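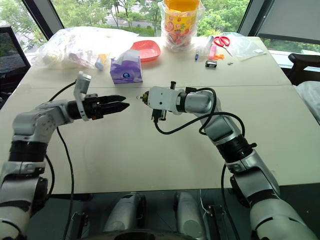 A cream-coloured table with windows at the far end.

Brovumura trail race doubles its distance, keeps its water plan

7/1/23

The Brovumura trail race will go ahead in September with a new 40 kilometre course, and organisers say it will be the best edition yet. They said that last year too, when the finish chute ran out of medals before the back third of the field got home.

Entries opened this morning and are capped at 300 runners. The longer course replaces the old two-lap loop and takes in the ridge above Biswas, a stretch of fire road that anyone who has trained up there will remember as steep, rocky and without a scrap of shade.

Total climb is listed as 700 metres. Local runners have their doubts. Several members of the Biswas running club have posted watch files from the same ridge showing a good deal more than that, and the course map on the race website still has the old start line on it. Asked which figure was right, the organisers said the route was "substantially final".

There will be 3 aid stations, the same as when the race was half as long. Runners will be asked to carry their own water between them, and there will be no cups. The race guide calls this a step toward a greener event. It may be that, but it also saves on cups, and the entry fee has not come down.

Timing has been handed to Dronent, which is promising live tracking on every runner from start to finish. It is a bold promise for a valley where you can't get a text message out past the second gate. The company says its trackers store positions and send them once they pick up a signal. That's handy for working out afterward where somebody was, and a good deal less handy for families waiting at the finish.

Shoe maker Breltero has signed on as naming sponsor and will hand out a free pair to the winner of each age category. The colour and model are yet to be announced. Runners outside the placings will get a discount code.

The cut-off time is another sore point. It has been stretched to allow for the extra distance, though not by double, and walkers who finished comfortably on the old course could find themselves pulled out at the last station. The guide says cut-offs will be applied "with common sense", without saying whose.

None of this seems to have put people off so far. The club's car-pool list was filling up by lunchtime, and the usual arguments over poles and head torches are well under way.

Refunds are available until the end of the month, less a processing fee. Bib transfers are not allowed.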